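**Revised Table-Setting Practice for the Household**
August 18, 2022

Readers of the May entry will recall that the matter of the dining table was left unresolved. The household had at that time three competing opinions on where a dinner plate should stand, and no agreed method of settling them. I am pleased to report that a method has since been adopted, and the following sets out its main provisions.

The difficulty arose when my sister-in-law, Annelore Gerlach, offered to host the family supper at our address in Flidbridge. Our own table seats six in comfort. The supper required places for more, and the additional seating was to be provided by a folding table borrowed from Gunther Bauerfeind. Previous suppers had shown that guests at the folding table were given less room than those at the main one, and two of them had raised the matter in writing.

It was therefore decided that places would be planned in advance with blue tape. Each setting is allotted a width of 58 centimeters, measured from the middle of one strip to the middle of the next. A depth of 35 centimeters is reserved for the plate and cutlery, and everything beyond that line is available for serving dishes. A plain white plate is used for all trials, as the patterned service is kept wrapped until the day itself.

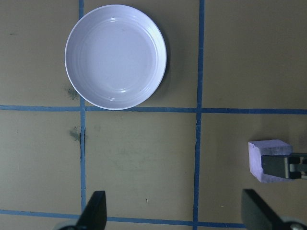 Straightness of the tape proved to be a secondary concern. Souad Belhaj, who assisted with the measuring, proposed a chalk line, but this was declined on account of the tablecloth. Small gaps and overlaps are accepted provided that the plate can be placed without debate. Where a strip tears, a second piece may be laid over the first.

Glasses remain a matter for discussion. The present rule places them above the knife, inside the plate's own section – an arrangement that works well for water glasses and less well for the tall Riedl stemware, which crowds the bread plate. Until a decision is reached, stemware will be kept on the sideboard and brought to the table on request.

The tape is to be removed on the morning of the supper, once the positions have been copied onto a sheet of paper. Any residue should be wiped with warm water and a soft cloth. Abrasive pads are not to be used on either table.

Annelore has asked that the napkins be folded flat this year. The request has been granted. Comments on the seating plan may be left below or given to her directly, preferably before she begins the place cards.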